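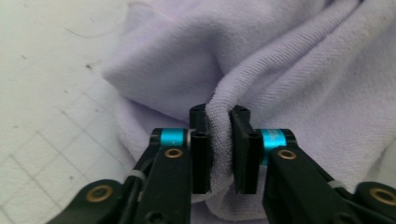

A hand-held gripper closes on a fold of towel at the Kesalo workshop.

By Dace Grīnberga
June 12, 2021

In March a towel-folding arm at Ovelholm dropped its load and kept going. It ran through 19 more folds with nothing in its fingers and logged every one as complete. A pad screw had worked loose, so the pads no longer met.

Management called it a minor fault. I think it was a safety matter. The software took a closed motor to mean a held towel, and it would have done the same with a human sleeve.

Indrek Pärn, who runs the line, wants a pad check every 95 cycles. The plant settled on 302 because stopping costs money. I would take his number. I would also put a force sensor in each finger and stop the arm when the reading is wrong in either direction, too low or too high.

Ovelholm has ordered two more arms on the same software. It should hold that order until the fault is fixed.

Last updated June 14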